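Ondalus-floor list
Subject: Re: Bench 4, CPU step and the new job split
Date: Thursday, April 11, 2019

> The notice says the arm takes over processor placement on the
> server boards. It does not say what happens to the two people
> on that bench, or who signs the traveler when a socket is
> damaged. Can someone spell it out?

On the split: the arm places and removes the processor. Opening the load plate, inspecting the contacts, and closing the lever stay manual for now. Memory and fan wiring are also manual – the Tandura cell has no program for either.

Headcount on the bench stays at two per shift. One position becomes cell operator, with 17 hours of training on the clock. The other keeps the hand work and the socket inspection. Pay grade for the operator is under review and I have no date for it.

On the traveler: the operator signs for the placement step only. If a contact is bent at inspection, before the arm moves, it is logged as incoming. After placement, it goes to the cell log under the unit number, and no assembler's initials are attached. The February draft had this wrong.

Cycle time was 106 seconds by hand. We have not set a rate for the cell and will not until the grip offsets are stable. Please do not quote the Dulevum figures as a target – they were measured on a different socket.

Current step on the server board:

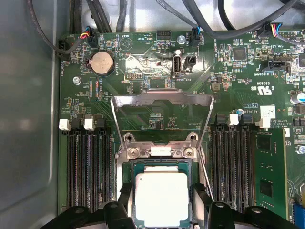 Chiu wrote back an hour later that the split was clear enough, but that an operator who signs for placement should also be able to stop the cell without calling a lead, and asked for that to go into the work instruction before second shift starts on it.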